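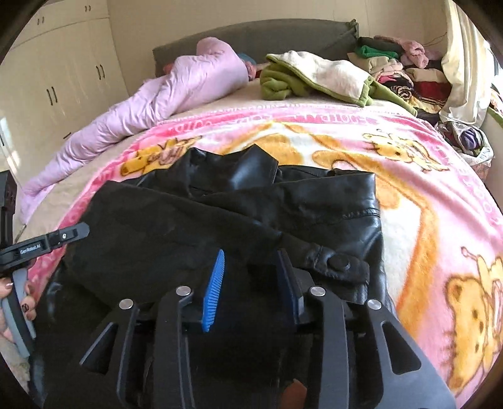
**sulel_ops** wrote:
Before anyone quotes prices, split the budget into two lines. Handheld grippers are one purchase, finger pads are another. We put both under "hardware" in March and ran out of pad money by May.

---

**tabletop_kin** wrote:
Agreed on the split. For context, I'm the one drawing up the list. Task family is garments: jackets, fleece, bedding, folded stacks. Collection is in ordinary bedrooms, two handhelds per operator. I have to submit one number for the first phase and I don't want to go back for a second one.

Current draft:

| Item | Qty | Note |
|---|---|---|
| Handheld gripper | 4 | two operators, one pair each |
| Spare pads, pairs | 80 | mixed hardness |
| Hard case | 2 | |
| Storage | - | not priced yet |

Bautista quoted 3,150 per pair of handhelds. Illbridge is lower but won't commit to a ship date.

---

**fadham_user** wrote:
80 pairs of pads is far too many for two operators. We ran the Fadham kit on textiles for a full quarter and changed pads when the teeth rounded off. We never got through half that.

---

**sulel_ops** wrote:
Depends on the material. Fleece is easy on pads. Leather and anything with snaps or zippers is not. A jacket sleeve also needs more closing force than a T-shirt, and operators squeeze harder than they think they do. I'd keep the 80 if jackets are more than a third of the task list.

---

**fadham_user** wrote:
Then buy 40 and reorder. Pads sitting in a drawer are money you can't spend on storage.

---

**tabletop_kin** wrote:
Reordering takes six weeks on our side because of purchasing. I could drop to 60.

---

**n_orrery** wrote:
Nobody has mentioned the pivots. On a four-bar linkage the pins loosen before the pads wear out, and then the two pads stop meeting square. On thin cloth you may not notice. On a collar or a strap you will. Ask both vendors whether pins are sold as parts or only as a full finger assembly. Our last supplier charged 353 for the assembly and would not sell pins at all.

Also, a spare unit. Four handhelds for two operators means one failure stops one person. Buy five.

---

**sulel_ops** wrote:
Seconded on the fifth unit. I disagree that pins go first, ours didn't, but the question to the vendor costs nothing.

---

**tabletop_kin** wrote:
Asked. Bautista sells a pin kit at 105, which covers one gripper. Illbridge hasn't answered.

Revised: five handhelds if Bautista will price a single, 60 pairs of pads, three pin kits, two cases. Storage still open.

---

**fadham_user** wrote:
Price the storage before you submit. Two wrist views per operator fills drives faster than people plan for - and the second copy doubles it. I'd take that out of the pad line.

---

**n_orrery** wrote:
Same. And get the single-unit price in writing. Some vendors only break a pair during the quote stage.

---

**tabletop_kin** wrote:
Single-unit quote requested. I'll post the storage line when I have a measured data rate from the first pair.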